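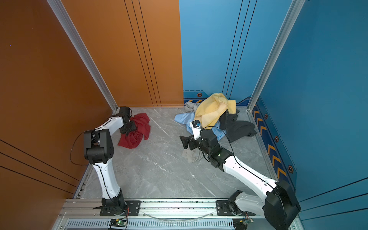 4. Evaluation of the Flovier Bench Kit

4.1 Hardware and setup

The Flovier is a two-arm bench kit sold by Graldale for research groups and small laundries that want to try automated garment handling before paying for a full line. We tested it over the month of June in our laboratory in Mirnilau. The kit ships with two identical arms, a shared mounting rail, a gripper for each arm, and a control program that runs on an ordinary desktop computer. Both arms are carried on the one aluminum rail along the front of the cell (Figure 1), so the distance between the bases is set once and checked again only when a base has been moved. The walls are orange on one side and blue on the other, and the floor is gray with a faint marble pattern. White garments were easy to separate from this floor in the camera image, but pale gray and beige ones gave the segmentation step trouble, and the two sides of the cell had to be calibrated separately.

Figure 1. The workcell with both arms on the front rail. The left gripper is pressed onto a red cloth; the right gripper, open, reaches toward the mixed pile by the blue wall.

Home | Issues | Authors | Submit | Contact

4.2 Task and procedure

The task was single-item picking from a mixed pile. A trial began with a heap of unsorted clothing dropped on the floor of the cell. The arms had to take one item at a time and move it to a clear area without dragging a second item along. Items were shirts, towels, and plain cloths of several weights. No item was folded beforehand.

We compared 2 control modes supplied with the kit. In the first, each arm works alone and the other waits. In the second, which the manual calls paired mode, one arm may hold an item against the floor while the other picks. An operator could stop either arm at any time. Trials were run by Kerttu Partanen, and the recordings were scored by Dagmar Doležal, who was not told which mode had been used. In all, 3,000 picks were scored.

4.3 Observations

Paired mode handled towels and heavy cloths well. It was slower on shirts — mostly when a sleeve lay under another garment and the planner changed its grasp point several times. Single mode was more predictable, and our operators preferred it for long sessions. Neither mode dealt reliably with black garments lying folded over on themselves, where the depth data was poor.

The cables need attention. The arm cables run outside the links, and we added ties at the elbow after one of them caught on a base. The gripper pads wore smooth and were replaced 3 times during the test. Replacement takes 5 minutes with the supplied wrench.

We also tried the Woo planner, a separate add-on for the same kit. It was installed without difficulty, but its license does not allow timing results to be published, so it is left out of the comparison that follows.

This site uses cookies to remember your reading preferences. Accept | Manage settings

4.4 Cost and support

Graldale sells the kit with one year of support. Our questions about calibration were answered by email, usually the next working day. The printed manual describes an older version of the control program, and several menu names do not match. The online version is correct and should be used instead.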